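The sponge rack

I replaced the washing-up sponge and the thing it sits in this week. The old plastic caddy had gone slimy underneath and I was tired of scrubbing it. The new one is a small black wire rack, ordered from Skinder in August and then left in a drawer.
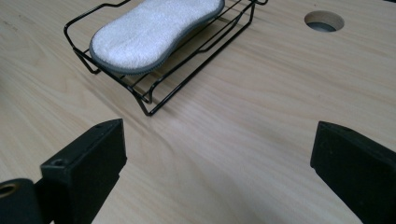
Photo: Kirsty Faulkner

The sponge is white and narrows towards the middle, with a grey edging. One side is fluffy. It fits the rack lengthways with little room to spare -- I would not try a bigger one.

Before putting anything down I cleared the table and wiped it over. It marks easily, so I use a damp cloth and washing-up liquid, nothing stronger.
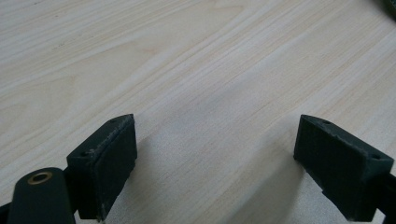 I dry it straight away as well, going with the grain. The rack has wire legs and I wanted to know if they would scratch. After 4 days I can't find a mark, but I lift it when I move it.

The sponge comes out every evening. I rinse it, squeeze it and stand it on its end by the window for an hour. 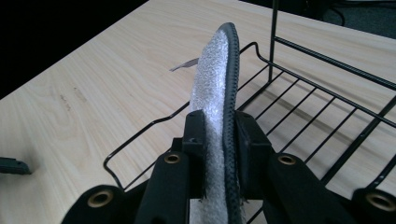 The sponge upright, with the stitching along its grey edge.

The rack gets a rinse on Saturdays. Crumbs collect where the wires cross, and an old toothbrush shifts them.

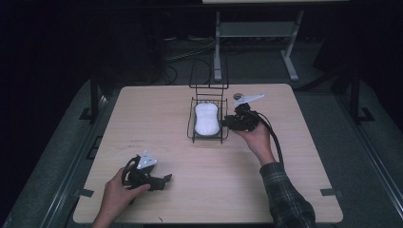 Rack towards the back of the table, sponge inside.

I may try it beside the tap next. The draining board slopes there, so it might need something under the front legs.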